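Gym and sauna housekeeping

Gym and sauna housekeeping is the everyday cleaning and resetting of fitness rooms, changing rooms and saunas. It covers benches, mats, door plates, ledges and notice boards, and it's one of the most satisfying jobs in any building (a good wipe-down changes how a whole room feels!).

Doors and signs

A round usually begins at the changing room, where every visitor passes through the same door. Push plates collect fingerprints quickly, and brushed metal looks best when wiped along the grain. Sauna rules are normally posted on the wall outside, covering how many adults may go in, the use of a towel to protect the wood, and drinking plenty of water before and after. Many boards also ban newspapers and magazines. 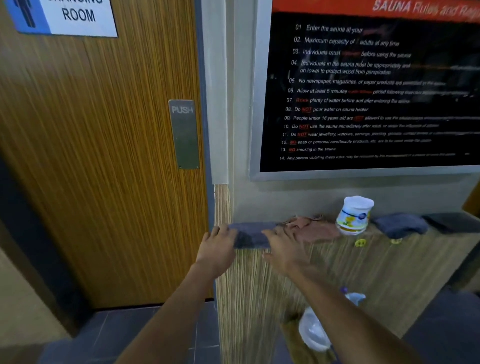

Low ledges are easy to miss, and a slightly damp cloth picks up dust far better than a dry one. At the Kener leisure center, a round of the doors, ledges and signs takes 10 minutes and is done before opening on Tuesday.

Benches and floors

Upholstered benches are the heart of the job. Vinyl and similar coverings are sprayed lightly, then wiped from one end to the other, with extra care along the piping, where sweat and chalk love to hide. Textured covers need a second pass. Rubber tiles are swept, then mopped with very little water so that none sits in the seams. Artificial turf is brushed against the pile to lift grit, and a stiff broom does this wonderfully well. The Sirwood gym, with some 700 members, keeps a spray bottle and cloths within reach of every bench.

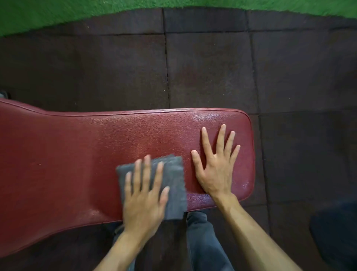 Kaiwen Xie disagrees with spraying the pad at all, arguing that the cloth should be sprayed instead so that less liquid reaches the stitching. Both methods are in wide use, and the cleaner's label should settle which one suits a particular covering.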